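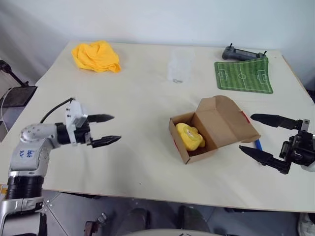

Textbooks > Housing and Property > Part 2 > Chapter 6

Chapter 6: Buying a Home That Does Not Exist Yet

Reading time: 6 minutes
Print this chapter | E-mail this chapter

Most people would not pay for a sandwich on the strength of a drawing of the sandwich. The same people will sign for a flat after looking at a cardboard model, a floor plan and a painting of some very slim residents beside a pool. Buying off the plan, as it is called, is one of the commonest ways for a new home to change hands, and this chapter is about what the buyer gets for the money, and when.

We shall follow one development throughout. Prillura is a block of 23 flats put up by a developer called Brelent on the site of a former bus depot. Sales opened in June 2018, when the site consisted of a fence and a large sign. The sign promised "a new way to come home", and the old way, presumably by bus, was no longer available.

6.1 What is being sold

A buyer at Prillura does not at first own a flat. What the buyer owns is a contract: a promise by Brelent to build a particular flat, to a particular standard, and to hand it over by a particular date. Each of those three matters has its own clause, and each clause has its own way of being less particular than it looks.

Take size. The brochure gives a floor area for every flat, and the contract allows the finished flat to differ from it by up to 2 per cent. This sounds like nothing until one has ordered a fitted wardrobe. The area may also include things that few of us would call floor, such as the ledge outside the bedroom window where the air conditioning sits. The ledge is paid for at the same rate as the bedroom.

Then there is standard. The show flat has a stone worktop and a very good oven. The schedule at the back of the contract says that the developer may use "materials of similar quality" if those shown cannot be had. Who decides what is similar? Usually the developer's architect, who is paid by the developer. Section 6.4 looks at how far a buyer can argue.

6.2 Paying in stages

The price is seldom handed over in one lump. A deposit is paid on signing, and further sums fall due as the building reaches set stages: foundations, frame, roof, windows, and so on up to the keys. The idea is that the buyer's money follows the work — or at least that it does not get too far ahead of it.

At Prillura the stages were certified by Cao, a firm of surveyors, whose letters told buyers that the roof was on and that they now owed for it. Many buyers came to know their future home mainly as a series of bills.

Two questions should be asked of any such scheme. Where is the deposit kept, and what becomes of it if the developer fails? Money held in a separate account is a good deal safer than money that has already been turned into someone else's lift shaft.

6.3 The date, and the other date

Contracts of this kind tend to carry two dates. One is the date by which the developer expects to finish, and it appears in large type. The other, often called the long stop date, is the one after which the buyer may walk away, and it appears on page 23. Brelent's first date was in July. Its second was a good deal later, and it is the second that a court would care about.

Before reading on, find a brochure for any unbuilt development near you and mark every statement in it that could be enforced. A sharp pencil will be enough, and it will not need sharpening again.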